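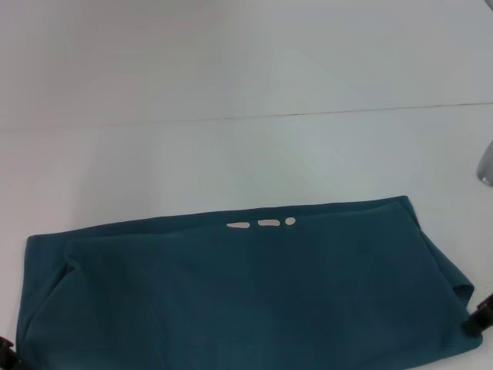
Fleece shedding: wash temperature or spin speed?

Last updated: 2023-04-21

tarn_hollow
I have three midweight polyester fleeces, same fabric weight, bought the same year. The lint filter on the machine fills faster since I switched to a longer cycle. I want to cut shedding without giving up on getting them clean. Current settings are warm, 110 minutes, full spin. Is temperature the main factor, or is it agitation? Answers with some measurement behind them preferred.

k_prumitz
Agitation. Fiber loss comes from abrasion, fabric on fabric and fabric on drum. A 110 minute program is mostly tumbling. Use the short one. On mine that is 30 minutes and it does the job for anything that isn't muddy.

Bobbin5
Disagree in part. Water volume matters as much as time. A half-empty drum on a high water setting lets the garment move freely and you get more loss, even on a short program. Fill the drum properly and the pieces hold each other in place.

k_prumitz
A full drum also means more contact between pieces. You can't have it both ways.

Bobbin5
Contact without relative motion does not abrade. Pack it to the point where your hand still fits on top of the load.

Elfriede Fankhauser
I did textile testing for a mill supplier, Rüegg, before I retired. We ran pile fabrics through repeated wash cycles and weighed the filter residue. Two remarks.

First, the early washes dominate. A new brushed fleece releases loose fiber left over from the napping and shearing steps. After 5 washes the residue on our samples had leveled off, and after 10 there was little to see between one wash and the next. If your garments are old and the filter is filling faster, you are looking at worn pile, and settings will only help so much.

Second, temperature. Polyester itself does not care about a warm wash. We ran at 30 °C and found no reason to go higher for ordinary soil. Where heat does harm is the dryer. Pile that has been tumbled hot mats down and the tips get brittle.

tarn_hollow
They are all several winters old, so worn pile would fit. I do tumble them, on medium. Did you test with liquid detergent or powder?

Elfriede Fankhauser
Liquid. Powder can scour if it has not dissolved. No softener in either case, it coats the fibers and the fabric stops wicking.

mudroom_steve
Has anyone tried a filter bag? I use a Skamach one, the fine mesh kind. It catches a visible amount of fuzz in the corners. Two fleeces is the limit, beyond that they come out with soap in them.

k_prumitz
The bag catches fiber. It does not reduce wear on the garment.

mudroom_steve
It does reduce it somewhat, the fabric isn't hitting the drum.

Bobbin5
It's rubbing on mesh instead. Without weights before and after, this is guessing.

wren_and_wool
Turn them inside out and close the zippers. An open zipper will chew the pile on everything else in the load. Keep cotton towels out too. Towels leave their own lint in the fleece, and then people think the fleece is pilling.

tarn_hollow
Good point about towels, I have been adding one to balance the drum. Plan for May: 30 °C, short program, liquid, inside out, no towel, line dry. I'll clean the filter before each load, dry the residue and weigh it on a Wamia pocket scale.

Bobbin5
Change one variable at a time or the numbers won't tell you which one did it.

tarn_hollow
Fine. Program length first, drying second.

k_prumitz
Post the program length figures when you have them.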